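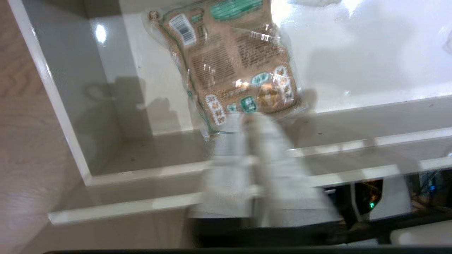
Etiquetas, fechas y promesas del envase: preguntas frecuentes

Llevo años leyendo la parte de atrás de los paquetes de comida, una afición que no recomiendo a nadie que tenga prisa en el supermercado. De ahí salió esta página. Se actualiza cuando llegan preguntas nuevas al correo o cuando alguien me demuestra que me he equivocado. La última revisión a fondo es de junio. No vendo nada y no me patrocina ninguna marca.

Las respuestas se refieren sobre todo a productos envasados que se venden en España. En otros países las reglas cambian, a veces bastante.

¿Qué diferencia hay entre fecha de caducidad y consumo preferente?

La fecha de caducidad se pone en alimentos muy perecederos: carne picada, pescado fresco envasado, pollo. Pasada esa fecha el producto no debe venderse ni comerse, y ahí no discuto. El «consumo preferente» es otra cosa. Señala hasta cuándo el fabricante responde de que el producto conserva sus cualidades, es decir, que la galleta cruje y el café huele a café. Un paquete de arroz una semana pasado de consumo preferente no se convierte en veneno a medianoche.

¿Entonces puedo comerme cualquier cosa que lleve «consumo preferente»?

Tampoco. La fecha vale para el envase cerrado y guardado como dice la etiqueta. Si el paquete está abierto, hinchado, pinchado o ha pasado el verano en el maletero, la fecha ya no le dice gran cosa. Me escriben a menudo lectores que han aprendido la primera mitad de la regla y se saltan la segunda.

¿Quién decide la fecha?

El fabricante. Mucha gente cree que hay un laboratorio público que prueba cada producto y dicta sentencia, y no funciona así. La empresa hace sus estudios de vida útil (o debería) y responde de la fecha que imprime. Unas son prudentes por miedo a las reclamaciones. Otras, sospecho, lo son porque un paquete que se tira es un paquete que se vuelve a comprar. Lo segundo no lo puedo demostrar y por eso lo dejo en sospecha.

¿Qué significan los números sueltos impresos en el plástico?

Depende, y desconfíe de quien le asegure que los descifra todos. Puede haber un código de lote, una hora de envasado, una línea de producción o una referencia interna del impresor. El lote suele ir precedido de una L, aunque puede faltar cuando la fecha lleva indicados al menos el día y el mes. El resto son cifras que solo entiende la fábrica. Circulan por internet tablas «secretas» para interpretarlas. He comparado varias entre sí y se contradicen.

¿Para qué me sirve a mí el lote?

Para una sola cosa, pero importante: las retiradas. Cuando se avisa de un problema, el aviso da marca, producto y lote. Si usted vacía el paquete en un tarro bonito y tira el plástico, no tendrá manera de saber si el suyo está afectado. Yo recorto el trozo con el lote y lo pego en el tarro con cinta. Queda feo.
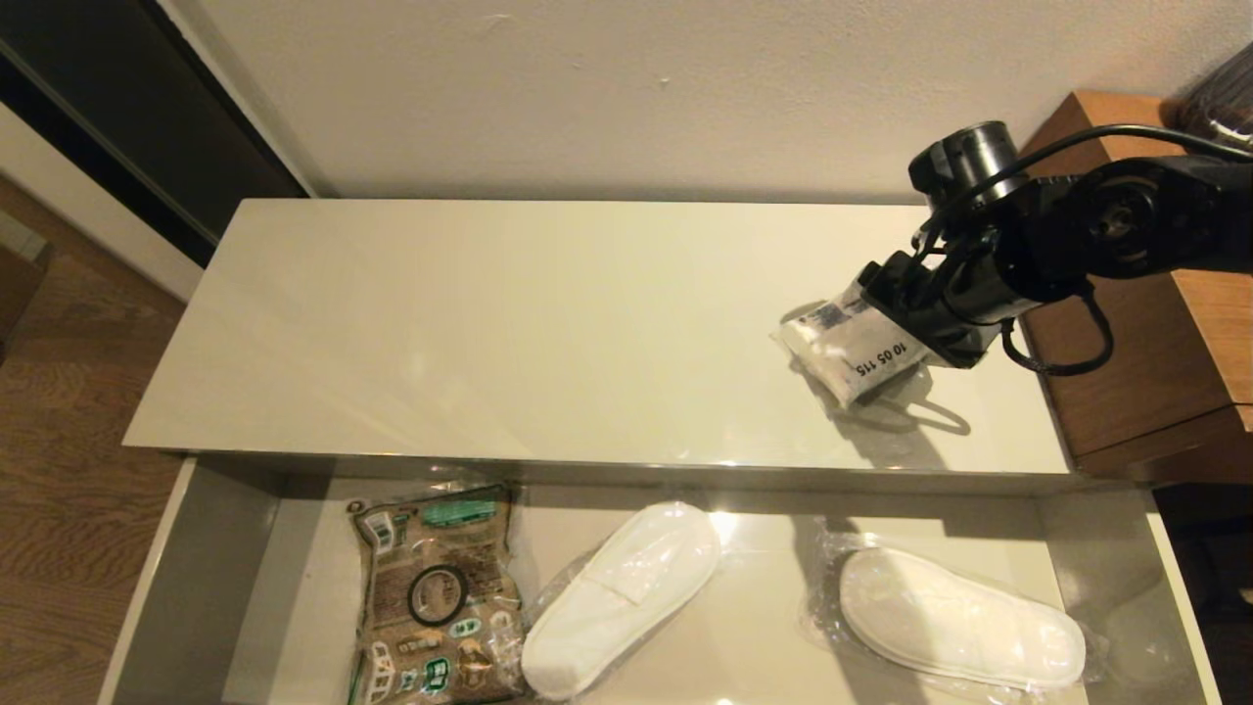 ¿El código de barras dice de qué país viene el producto?

No. Esta es la leyenda más resistente de todas. Los primeros dígitos indican en qué organización nacional se registró la empresa que usa el código. Una empresa registrada en España puede vender garbanzos mexicanos con un código que empieza por 84, y lo hará con toda legalidad. Si quiere saber el origen, busque la palabra «origen». Si no aparece, probablemente no era obligatorio ponerla en ese producto, o al fabricante no le interesaba presumir.

¿Y la dirección que aparece en el envase? ¿Es la fábrica?

A veces. La norma exige el nombre y la dirección del operador responsable, que puede ser quien fabrica, quien comercializa con su nombre o quien importa. He escrito a direcciones de etiquetas que resultaron ser el despacho de una gestoría. El óvalo con letras y números que llevan los productos de origen animal es más útil, pues identifica el establecimiento autorizado. Aun así, señala el último que lo procesó o envasó, sin decir nada de dónde pastaba la vaca.

¿«Natural» quiere decir algo?

En la mayoría de los productos, muy poco. Hay casos regulados, como el agua mineral natural o el yogur natural, y fuera de ellos la palabra es casi decorativa. Lo mismo digo de «artesano», «de la abuela», «receta original» y «selección». Mi favorita sigue siendo «estilo tradicional», que viene a reconocer que la tradición es cosa de estilo.

¿Y «sin azúcares añadidos»?

Esa sí tiene regla detrás. No se ha añadido azúcar ni otro alimento que se use por su poder edulcorante. El producto puede, sin embargo, contener muchísimo azúcar propio. Mire la tabla nutricional, línea «de los cuales azúcares». Si la cifra le sorprende, la frase del frontal era cierta y usted ha sido razonablemente engañado.

¿Por qué la ración es tan pequeña?

Porque la elige quien vende. Una lectora, Annapurna D'Souza, me mandó la foto de unas patatas de la marca Ratetano con 228 gramos en la bolsa y unos valores «por ración» que obligarían a repartirla entre una clase de primaria. Compare siempre por 100 gramos. Es obligatorio que esa columna esté, y no hay manera de maquillarla.

¿Qué valor tienen los sellos y logotipos?

Hay tres tipos y conviene no mezclarlos. Los oficiales, como la hoja verde de la producción ecológica europea, tienen reglamento e inspecciones. Los privados serios publican sus condiciones y dicen quién los audita. Y luego están los que se ha dibujado la propia marca: un círculo, una espiga, la palabra «compromiso». Estos últimos abundan.

Un ejemplo del tercer grupo. Las conservas Alia lucieron durante un tiempo un sello llamado Riltora. Escribí para pedir el pliego de condiciones. Me contestaron 2 veces, muy amables, y en ninguna de las dos venía el pliego. Si alguien lo tiene, lo publicaré encantado y retiraré este párrafo.

Si un envase lleva el símbolo de reciclaje, ¿es reciclable?

No necesariamente. El triángulo de flechas con un número dentro identifica el tipo de plástico, y eso es todo. El 7, por ejemplo, es el cajón de «otros», donde cabe casi cualquier cosa. Las bolsas hechas de varias capas pegadas son difíciles de aprovechar, lleven el dibujo que lleven. Al contenedor amarillo hay que echarlas igualmente; lo que ocurra después es una conversación más larga — y menos alegre — de lo que sugieren los anuncios.

¿«Envasado en atmósfera protectora» es malo?

No, y me sorprende cuánta gente lo teme. Se sustituye el aire del paquete por una mezcla de gases, normalmente nitrógeno y dióxido de carbono, para que el alimento se estropee más despacio. Son gases que ya está usted respirando. Lo que sí ocurre es que al abrirlo la ventaja desaparece, así que el jamón cocido que aguantaba semanas cerrado pasa a aguantar unos pocos días.

¿Los aditivos con E son peligrosos?

La E significa que la sustancia se ha evaluado y autorizado en la Unión Europea. El E-300 es vitamina C. El E-330 es ácido cítrico. No soy un entusiasta de las listas de ingredientes kilométricas, pero asustarse por la letra es asustarse por el papeleo. También desconfío de la moda contraria, la de las «etiquetas limpias», donde el aditivo se reemplaza por un extracto vegetal que hace el mismo trabajo y suena a huerto.

¿Sirven de algo las aplicaciones que escanean el código y dan una nota?

Para comparar dos yogures, quizá. Para decidir qué come uno, no las usaría. Kristóf Pálfi, que corrige esta página con más paciencia de la que merece, probó una de ellas, Cuypers, con su propia despensa. El aceite de oliva salió peor parado que un refresco edulcorado. La nota depende de una fórmula que alguien ha elegido, y además de datos que en ocasiones meten los propios usuarios. Cuando la aplicación le diga algo raro, dé la vuelta al paquete y lea.

¿Por qué la letra es tan pequeña?

El mínimo legal, para la mayoría de envases, es de 1,2 milímetros de altura, medidos sobre la x minúscula. En envases muy pequeños se baja a 0,9. La ley también pide que se lea con claridad, y ahí es donde se hace trampa: marrón sobre beis, blanco sobre plástico transparente, texto que cruza la soldadura de la bolsa. Se puede reclamar. Casi nadie lo hace por una bolsa de pipas.

¿Cómo reclamo si creo que una etiqueta miente?

Guarde el envase y el tique. Escriba primero a la empresa, por correo y no por redes, y pida respuesta por escrito. Si no contesta o contesta con folletos, acuda a la oficina de consumo de su municipio o comunidad. No espere rapidez. Mi reclamación más antigua tiene el número de expediente 2406 y sigue «en trámite».

¿Puedo enviar una etiqueta para que la comente?

Sí, con dos condiciones: que se lea y que sea de un producto que se pueda comprar todavía. Contesto los miércoles por la tarde, si puedo. Los mensajes de más de 4000 caracteres los leo en diagonal, y los que empiezan por «los médicos no quieren que sepas» no los leo.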